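I have now been to three churches in the Gravport area that have replaced the organ with a band, and each time somebody has told me afterwards that the numbers are up. I'd like to see the numbers. I'd like to know who was counting, and whether they counted the people who slipped out during the fourth chorus.

I don't dislike modern worship music. I own a fair bit of it and play it in the car. What I doubt is the claim made for it, which is that a congregation sings more when the songs are newer and the speakers are bigger.

Leckie, where I grew up, had 119 names on the roll and an organist, Iona Menzies, who took everything too fast. People sang. They sang badly, and a man behind us used to come in half a line early on "Crimond", but you could hear them. At the big evening service in Workville last July I stood in a hall that holds 3,000, and for 45 minutes I couldn't hear the woman next to me. Her mouth was moving. So was mine, for a while, and then I stopped and it made no difference to anything.

Donnie Shearer leads the music there and was kind enough to answer my grumbling by email. His view is that loud music frees shy people to join in. Perhaps it does. It also frees them to stop, and from the stage, with the lights in your eyes, I don't see how you would tell which has happened. 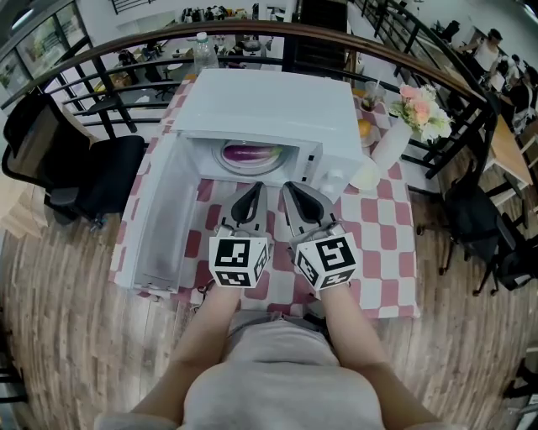
Then there are the keys. Most of these songs were written for a tenor with a recording contract. The verse sits down in the boots and the chorus jumps an octave, and on the album that jump is thrilling. In a cold building at half past ten in the morning, the altos drop out, the basses growl something of their own and the rest of us wait for the bridge. Sheena Sutherland, who has taught singing for longer than she'd want me to print, reckons you could bring nearly all of them down a third and lose nothing but the guitarist's favourite chord shapes. I've suggested this to two worship leaders. One of them said he'd pray about it.

The usual reply is that the old hymns have their problems too, and they do. Plenty of Victorian verses deserved to be dropped, and were. But that took decades of people getting bored with them. Our newer songs come and go in about the life of a phone. The church at Grevavstead learned seven last year, and when I asked Ratih Ginting, who works the projector, how many were still in use, she could think of two.

I'd settle for a small test. Turn the band off for one verse on a Sunday, without warning, and listen. If the singing carries on, I'll apologise to Donnie in person. If it doesn't, I think he ought to stop telling visitors that his people love to sing.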